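Gekarstead Gets a New Look, Minus the Swan

Design studio Anley has finished its rebrand of the Gekarstead winter market, a job that took 31 drafts of a logo and ended with the one Yasir Ghumman drew on the first morning.

The market's old identity featured a swan that many visitors took for a teapot. Anley replaced it with a plain wordmark in a typeface called Vuorinen, along with new posters, stall signs and a 40-page style guide that explains, at some length, how to leave white space alone.

"We asked stallholders what they wanted, and they wanted the same thing but bigger," said Cherry Mae Galang, who led the project. The type is bigger.

Printing went to Kosia, which delivered 1244 posters last week. Four had the name spelled correctly but the month wrong – October is a fine time for many things, a winter market among the less obvious.

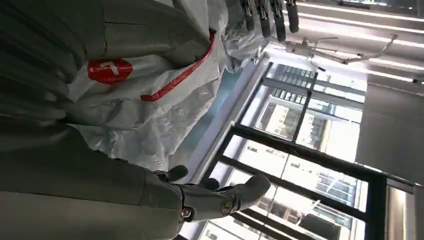 Dark fabric and wrinkled white plastic with a red round label.

Organizer Nektarios Xenos said the swan will be retired with dignity. It remains on the parking signs, which were not in the budget.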